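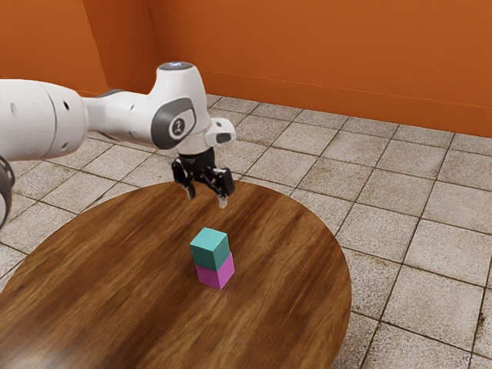

Ticket 495: Invoices from Sivwood print with a blank second page
Product: Drokell Print Server
Site: Istier, front office
Priority: Normal
Status: Closed

Reported
Every invoice sent from Sivwood to the front office printer comes out with an empty page after it. Started in September, after the paper trays were swapped. Packing slips and labels are fine. The preview in Sivwood shows one page only.

8:40 am
Printed the same invoice from a saved PDF. One page, no blank. The printer is OK, so looking at the queue.

9:15 am
Deleted the queue and added it again with the default driver. No change. Restarted the Drokell service. No change.

10:05 am
Compared the queue with the one at the Bárány office, where invoices print correctly. Bárány is set to Letter. Istier is set to A4 on tray 2, Letter on tray 1. The invoice template asks for tray 2.

10:20 am
Set tray 2 to Letter on the server and on the printer's own panel. Sent 7 invoices. Still a blank page after each one.

11:30 am
Opened the template. The footer box runs past the bottom margin by a hair. Cut the footer height to 78 points and saved. Sent the same 7 invoices again. No blank pages.

Resolution
Tray 2 changed to Letter, footer height reduced in the invoice template. The old template is kept in the archive folder.

Open item
The credit memo template uses the same footer and has not been changed. Needs its own ticket if the office wants it fixed.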